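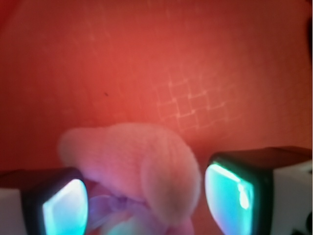

A soft plush object between the two sensor fingers of a gripper, seen from the wrist.

Budget for the fingertips first

By Satish Prajapati

Most equipment requests I read for robot work start with the arm. The arm has a model number, a price and a delivery date, and it fills the top line of the spreadsheet. Everything that touches the product goes further down, often under a heading like "accessories" or "end effector, misc." I think this order is wrong, and I think it costs small shops more than any bad deal on the arm itself.

I plan equipment for a packing and returns operation in Drustcombe. We handle soft goods: plush toys, cushions, folded cloth. Last year we had 2 arms on order before we had settled on what their hands should be. The arms arrived in May and were bolted down and tested on time. Then they stood there for 14 weeks while we argued over fingers.

Soft items are hard to plan for. A carton has edges and a known weight. A plush toy has an ear that folds one way today and another way tomorrow, and the place where you want to grip it may be tucked under something else. A plain pair of hard fingers will close on it, but the controller has little idea what it has hold of. Sensing pads in the fingers give it something to work with. So does a camera at the wrist, which looks at the item from close up. Both cost money, and both were missing from our first budget.

The pads also raise a question that never comes up with the arm. An arm is a capital purchase. You write it down over years and the accountants know how to treat it. A soft sensing surface that presses on fabric all day should be treated as a wear part, the way we treat belts and suction cups. When I asked for quotes, Kettani gave me a price for the gripper and nothing for replacement pads. Velex gave me both, and their total looked worse as a result. A manager comparing the two totals would have picked the first and found out later.

My own rule now is to ask for 42 percent of the robot budget to be set aside for everything past the wrist: fingers, pads, camera, cables, spares and the hours needed to fit them. People object that this is too much. Our Grascombe site objected, and they have a fair point, because they handle boxed goods and could manage with far less. The share should follow the product. If you only move boxes, cut it. If you move anything that sags, I would not go lower.

There is also the matter of test time. Vendors will lend a gripper for a trial if you ask before signing, and they are much slower to do it afterward. Send them your worst items, the fuzzy ones and the ones with loose parts. Ask who supplies the cloth or mat the items will lie on, too. We forgot that, and it was a small cost but it came out of the repair fund.

I am not against spending on good arms. We kept ours and they do their job. But I would put off the order for an arm by a quarter to get the gripper right – and I would want the spare pads in the same purchase order, with a price that holds for at least two years.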